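Repainting the back room, part two

Jun 11, 2025

I finished the second coat in the back room last week and have been living with it since. The color is called Rultness, from the Wandis range, and on the card it looked like plain beige. On the wall it is much pinker. I bought three cans and used a little over two.

The first coat went on badly. I had skipped the primer over the filled holes and every one of them showed through the next morning, so I sanded the spots, primed them and waited a day. The second coat took roughly 15 hours of work spread over several evenings, mostly because I did the edges by hand. Masking tape pulled off some of the old paint near the door the last time I used it, and I didn't want to patch that again.

The furniture is going back in slowly. The shelf still has to be cut down, and the long table is in the hallway until I decide which side of the room it belongs on. I had planned to finish by July and that still looks possible.

The floor comes next. Jistolitz has a gray vinyl I like, but I want to see a sample on the boards first.

I'm keeping the pink. It is a warm color without much shine, and in the brighter part toward the right it goes nearly white — I didn't expect one can of paint to give me both. The small tan square up high, a bit left of center, is darker than I would want for a whole wall, and it has settled the question for me. The light wood looks good with the wall too, so the shelf will stay unpainted.
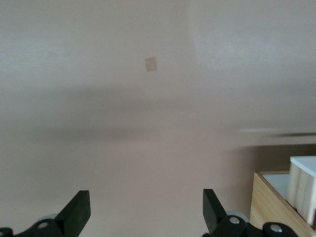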